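Trullara Mini Golf - Your Questions, My Answers

Hi, I'm Upendo Minja, and I run Trullara with my cousin Imani Kinyua and whoever we can talk into raking leaves. I get the same handful of emails every week during the season (which I love, keep them coming!) so I've put the answers in one place. Last updated 9th May.

When are you open?

Wednesday through Sunday, from late morning until it's too dark to see your ball. We close completely in January, when the carpet on the lower holes gets too slick to be any fun. If there's lightning we clear the course and you get a rain check, no matter what hole you're on.

How many holes are there?

Eighteen, split into the Old Nine and the New Nine. The Old Nine was laid out by Musyoka Kimaro, who owned the lot before us and built most of the obstacles himself - the windmill, the lighthouse, the whale with the crooked tail. The New Nine is ours. It's longer and a little meaner, especially the one where you putt uphill into a barrel. 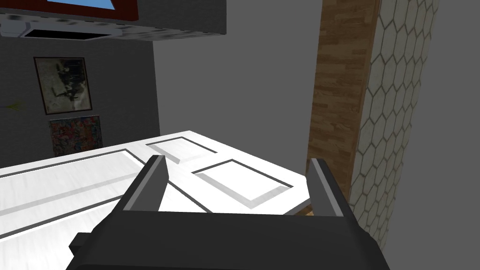

Can I bring my own putter?

Bring any putter you like as long as it has a flat face and no metal spikes or chips along the bottom edge. Balls need to be ours, because they're a little lighter than regular golf balls and the windmill was built for them.

Do I need to book?

Not for a family or a couple of friends. Just turn up. On a Saturday afternoon you may wait a bit at the first tee, but there are benches and Imani sells very good lemonade. If your group is bigger than nine, please email first so I can send you off in smaller batches and the people behind you don't hate you by the whale.

Do you do birthday parties?

We do, and they're my favorite days of the week! Parties can have up to 40 guests and you get the picnic tables behind the lighthouse for two hours. You bring the cake and we bring the ice, the scorecards and a slightly ridiculous trophy. The trophy stays here, but the winner's name goes on it.

Is the course okay for wheelchairs and strollers?

The New Nine is step-free all the way around, with low edges and wide paths. The Old Nine has steps at the lighthouse and a tight bridge at the windmill, so you'd need to skip those two. We charge the single-course price for that, obviously. Tell me at the hut and I'll walk you through the easiest route.

What's happening with the indoor holes?

We're building a little three-hole course in the old ticket office so there's something to do when it pours. The theme is a giant's kitchen, so you'll putt under a table, around a teapot and through the bottom of a cupboard. I went back and forth on the look of it for weeks. Imani wanted everything bright red and I wanted it to feel like a real house that somebody had blown up to ten times the size. I've more or less won, and the big flat pieces are going to be white with the wood grain showing, like the surface in the picture just below this answer. Red teapot, though. I had to give her something.
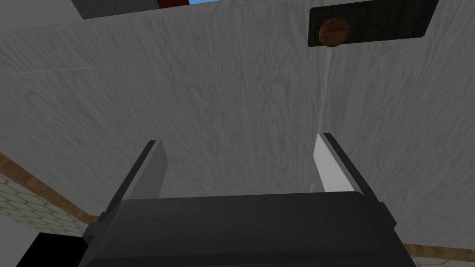

How do the tournaments work?

We play them on the last Sunday of the month, both nines, lowest score wins. Sign up at the hut or by email. There's a kids' round in the morning and an open round after lunch, and you don't have to be any good. Shahnaz Matubbar holds the course record, and she'll tell you so if you stand next to her for long enough. The one rule people argue over is the whale: if your ball comes back out of the mouth, you play it from where it stops, with no penalty.

What is the 1000 Club?

Play 1000 holes here and you get a wooden token and free golf for a year. Save your scorecards and we'll stamp them at the hut. Remo Bühler is on 266 as I write this and says he's in no hurry.

Can I bring my dog?

Dogs on leashes are welcome on the paths but not on the greens. There's a water bowl by the hut. Please don't let them in the pond, even if they look at you like that.

Do you sell gift cards?

At the hut only, for now. Our online shop kept charging people twice, so I switched it off until I can find somebody to fix it.

Will the giant's kitchen cost extra?

It'll be included in your ticket if you've already paid for a round outside. If you only want the indoor holes, there will be a small separate price, which I haven't settled yet. I'll post it here and on the board by the parking lot.

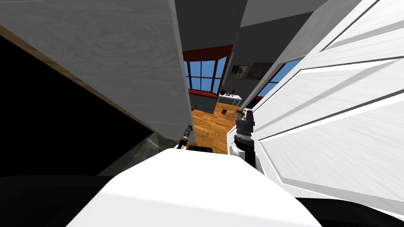
Two open doors, one pale grey with a faint grain and one bright white with raised molding.

I left something at the course. What now?

Send me an email with what it is and which day you were here. Lost things go in a crate under the counter and I hang on to them until the end of the season. Right now I have a lot of sunglasses and one very nice umbrella.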